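5/5/11

Sayce went on sale this morning with the Kendra Fortin cover. Bought a copy at the station in Jasbridge and compared it with my proof on the train. The cover is fine. The inside spread is the problem.

Frame 139 was delivered in two versions. The first had the standard skin pass: blemishes out, tone evened between face and neck, nothing moved. The second was the one Skoltia asked for after they saw the first, with the waist brought in and the left hip rebuilt to match. I did the second under protest and said so in the email. The hip was never going to hold. She is standing in front of a tiled wall, and every time you pull the body in, the grout lines go with it. I straightened them by hand but there is a limit to what you can do with a glossy tile that also carries a reflection.

They printed the second version. At normal reading distance it passes. Anyone who scans the page and views it at 200 percent will see that the reflection has a wider hip than the woman.

By noon one of the gossip sites had done exactly that.
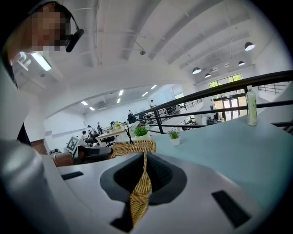

Which version did Kendra approve? The first, in writing, through Hywel Pugh, and no later approval is on file at my end.

Hywel called at two. He has represented her since before Utau and does not raise his voice. He wanted the delivery log, the file dates and the name of whoever signed off the reshape. I gave him the log and the dates. The signoff came from a shared Skoltia address with no name at the bottom, so I forwarded it as received. He said she is less bothered by the waist than by the removed scar. It is an appendix scar, visible above the waistband in two scenes of the show, and she has talked about it in interviews. I took it out in the second version when the hip was moved. It sat across the seam and I did not paint it back. That one is my error. I told him so.

Leobardo Rosales at Sayce emailed later to say the online gallery will switch to the first version tonight. Nothing can be done about print. He asked whether I could do an intermediate version with the scar restored and the waist left as it ran. I said no. A third version in circulation would only give the sites something to line up next to the other two.

The comments went as expected. Half say she had lipo, the other half say she had it done badly and the tile is the proof. One had the tile lines traced in red, fairly accurately. 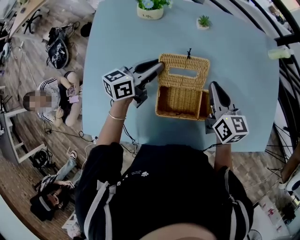 Wicker box on the light blue table.

Glykeria Vlachopoulos did the makeup on the shoot and is now being blamed for the neck tone, which was also me. Wrote to her to say I would confirm that to anyone who asks. She replied with a thumbs up and her invoice number, meant for someone else I think.

Changes to my own procedure from tonight. Reshape requests need a named person. Scars, moles and tattoos get their own layer, on by default, and are listed in the delivery note whether or not the client asks. Reflections are checked last, at full size, with the layer stack flattened. I used to do this on every job and stopped some time in October, when the volume went up.

Sirkka Saarela has offered me the stills for the second season of Utau. Same lead, same agency. I have asked her to put the approvals chain in the contract before I quote. Backed up both versions of 139 and the email thread to the second drive. Battery on the tablet pen is failing again, order one tomorrow.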